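Jan 9, 2026

Notes on getting a small tumbler going for seed oysters. Wrote this up for the Grutden group after the same questions came in again. Assumes you've got your lease, your permits and a dock with power. If you don't have the paperwork yet, stop reading and go get it, I'm no help there.

## What you need

- Tumbler tube, perforated, two hole sizes. Mine is a Gedar, secondhand
- Pump and hose, raw seawater only
- 2 totes for each size class, plus one for junk
- Small scoop. Not a shovel
- Mesh bags, clean and dry, already tagged
- Shade. A tarp is fine
- Notebook. Pencil, pen runs

## Before you pull any bags

Check the tide first. You want the bags back in the water the same tide if you can manage it. I work the last of the ebb and have everything tumbled by the time it turns.

Hose the tube out. Look down the inside with a flashlight, there's always a dead one wedged in a hole from last time. Poke it out from the outside.

Set the slope. Low end toward the totes. Start shallower than you think. Too steep and seed shoots through without sorting, and you'll have smalls mixed in with the big ones and have to do it over. Ask me how many times.

Turn on the water, then the motor. In that order. Dry shell on a dry tube chips badly.

## Running it

1. Pull one bag. Just one, until you trust the setup.
2. Dump it in a tote of seawater and swish. Gets the mud and most of the crabs off.
3. Feed with the scoop, slow and steady. Listen to it. Should be a rattle, not a clunk.
4. Look at what's coming out after a minute or so. Thin new frill on the edges should be breaking off, that's what you want. Cracked shells, no. Slow the motor down.
5. Check the smallest tote. If bigger seed is in there, a hole's blown out or the sleeve has slipped.
6. Keep going till the bag's done. Write down bag number, date, size split.

Repeat. Get a rythm going and it moves quick.

One pass is plenty for small seed. Two passes for anything that's gone long and skinny (banana shaped, you know the ones). Never three in a day, they need to rest and firm up.

## Restocking the bags

Drop the density every time you size up. I put 3000 of the little ones in a fine mesh bag and thin hard after that. By volume, not by counting! Count one scoop, once, then go by scoops.

Don't overfill. An overfull bag grows lumpy oysters, and the middle ones starve. If the bag can't slosh when you tip it, there's too much in it.

Zip ties: two per closure. Snip the tails and pocket them, they go straight in the bay otherwise.

Floats on, door facing up. Clip back to the line in the same order you pulled them. Skipped this in August and spent a whole tide hunting bag 169, which was right next to where it should have been, upside down with the tag rubbed off.

## How often

Warm months, every couple weeks. Cold water, hardly at all. They aren't growing so there's no frill to knock off and you just stress them. Winter I flip bags and shake by hand and leave it at that.

Ming-te Tseng over at Gukstead goes more often than I do and gets a deeper cup. He also has help. If it's you alone, pick an interval you'll keep to.

## Stuff that goes wrong

**Tube stalls.** Belt's wet or you overfed it. Kill the power, clear by hand, start again with an empty tube. Don't push seed in to "get it moving."

**Lots of chipped shell.** Too fast, not enough water, or too long a drop at the end. Put a few inches of water in the totes.

**Everything ends up in one size.** Slope. See above.

**Dead seed a few days after.** Heat, nearly always. Keep them shaded and wet and don't let a tote sit. My rule is 40 minutes out of the water, tops, less if its sunny.

**Mussels all over.** Tumbling gets the tiny ones. Bigger ones need air drying, different page, haven't written it yet. 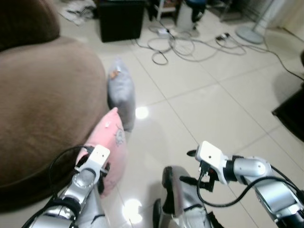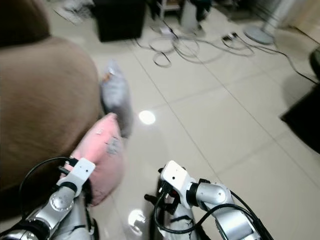
Brown upholstery in all three, and the pink one is in all three. 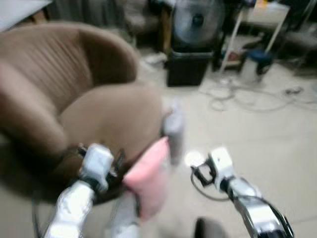 ## Cleaning up

Fresh water on the motor housing and the frame, not in the tube if there's still seed about. Grease the bearings. The Chow style rollers take marine grease and nothing else, regular stuff turns to soup.

Take the hose off the pump and drain it. Sounds fussy. Frozen hose in January splits right at the fitting and that's your morning gone.

Totes upside down, strapped. Lost one to wind last year.

Junk tote: empty shell goes wherever your lease says it can. Crabs go back over the side, away from the gear.

Then copy the notebook onto the sheet in the shed before you go home. Bag number, old size, new size, how many scoops. I put a star by any bag that looked rough, so I know which to pull first next time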